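Iltex Replacement Jaw Pads for the Gonow Hand-Held Gripper
Set of 2, blue, ridged face

Part 228 – In stock, ships from Norkville

If you've landed on this page after dropping a dish, you are in good company, and we're sorry about the dish. These are the revised pads for the Gonow, and they replace the first version, which a good number of our customers (and our own bench, more than once) found would let go of smooth glazed ware with very little warning.

What went wrong with the old pads

The first pads were glued to the jaw with a single strip of adhesive down the middle. That was fine for boxes and bottles. On a heavy plate held by the rim, though, all the weight hangs below the jaws and tries to swing, and over many grips the pad would creep a little toward the tip. Once it had crept far enough, the bare jaw touched the glaze, and bare jaw on glaze has hardly any hold at all. The plate would slide out edge first. We had 39 returns for this before we understood what we were looking at, and we spent far too long blaming the linkage, which was perfectly sound.

The revised pads have adhesive across the whole back and a small lip that hooks behind the jaw, so they can't travel. The ridges are cut a bit deeper too. On the Widmer rim-hold test, which we run on our own bench with a weighted plate, the new pads stayed where we put them through every cycle.

Is my gripper affected?

Look at the back edge of each pad. If there's no lip, you have the old version, and we'd ask you to stop using it on glass or ceramics until you've changed them. Pads bought since December are all the new kind. 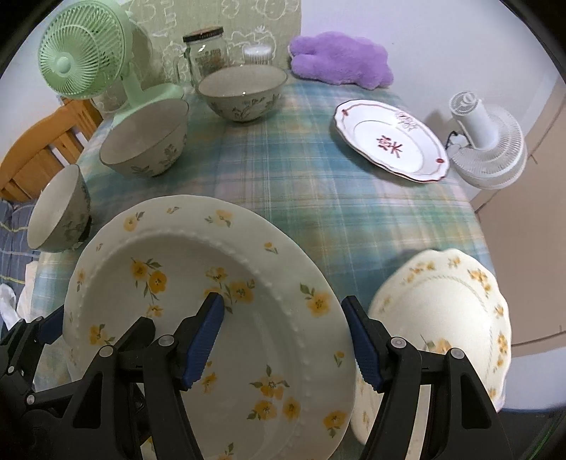
Rim holds are where you'll want to be fussy after fitting. Close the jaws squarely, one pad on each side of the rim, and lift an inch or so over something soft before you carry the piece anywhere. Check that both pads are flat to the surface, especially if your dishes have any texture, like the ring of tiny raised dots on the large flowered plate. A scalloped edge deserves the same care – pick a spot where the pads can sit evenly, and keep neighboring plates out of the way of the jaws.

Fitting

Peel off the old pads and clean the jaws with rubbing alcohol. Let them dry, hook the lip over first, then press the pad down and hold it for a slow count of 19. Leave the gripper open overnight. Always change both pads together, even if only one looks worn.

Returns

Old-style pads are replaced free of charge. Send us a note with your order number and we'll mail a set out to you.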